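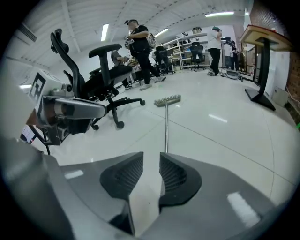 Two grippers, one with a black-and-white marker on it.

I've been going to the Mundelden library since I was a kid, and I'm so tired of hearing that it needs to be quiet again. Quiet for who? Last week a bunch of teenagers were arguing over a board game by the magazines, two moms were swapping zucchini tips, and I still got through 40 pages of my mystery (it's a good one, too!).

My neighbor Elmarie Van der Merwe disagrees with me on this, loudly, usually over the fence. She wants the old rules back, shushing and all. Fine - give her the upstairs room and shut the door. There are 28 chairs up there and most days I could have my pick.

But leave the downstairs alone. The branch over in Droltlow went silent in 2000 and my cousins quit going by the end of that summer. I don't want that for us. Let people talk, let the little ones giggle at story time, and please, somebody fix the squeaky door on the book drop.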